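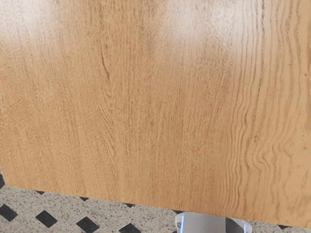
January — open day, sim bench

Up at 7, bench machine on by half past. Doors at 10. Writing this in bits between groups so excuse the order.

Morning checks. Kitchen world loads fine, wood table, speckled floor with the dark diamonds. Wrist view goes on the big screen, overview on the small one. Rostislav wanted them the other way round. Tried it his way for the first group and people kept asking which bit was the arm, so swapped back.

Seed for the day is 2761. Do NOT use 1768, the table spawns a hair too high on that one and the arm stops short on the way down. I lost half of yesterday afternoon to it. Tirta has the fix in a branch but not merged, and I wasn't going to merge anything on the morning of an open day.

Wood texture is the new one from the Ferska pack. Reflections along the top of the table are pretty strong, the grain washes out under them. Looks good on the big screen, less good for the detector I think. Want to run it with the lights turned down and compare. The wavy grain on the right is a nice test too, the old texture was almost flat color.

Group 1, Bednárik people. Quiet, good questions at the end. One of them asked whether the table edge is found from the picture or given. Given, for now. Said so. She asked how far off it could be before the place step goes wrong and I didn't have a number. Should have a number.

Group 2, school group from Clidudden. Loud! They wanted to drive. Let them have the gamepad with the speed limit on, about 200 resets by the end of it or it felt like that, the log will say. Somebody found that if you hold both triggers the wrist camera spins until the view is all floor. Bug or feature, writing it up either way. Teacher wants the slides, Tirta has her address.

Lunch late. Cold soup.

Group 3, Pataletti. Two of them plus a man who never gave his name. They'd seen the old demo last year and wanted to know what changed. Showed them the approach over the table, then the same move with the old controller next to it. Old one overshoots and comes back, new one just goes. That went over better than anything I had on the slides. They asked about running on their own arm, Rostislav took that conversation out to the corridor and I havent heard how it ended.

Crash at 3:40 in front of group 4. Renderer hung on reset, black screen, restarted from the launcher and talked about the floor tiles for a while. Back up before anyone left. Log saved in the open day folder, the last lines are all texture loading so my money is on memory. Rostislav thinks it's the driver. We have had this argument before.

To do
- merge Tirta's table height fix, then rerun 1768
- lights down test on the new wood
- edge offset test, get the number, mail it to the Bednárik woman
- gamepad: block both triggers togehter
- 2 spare HDMI cables, long ones
- ask Rostislav about Pataletti
- give the borrowed stools back to the front office

Leaving the bench machine on overnight with a reset loop to see if the hang comes back. Please don't log me out.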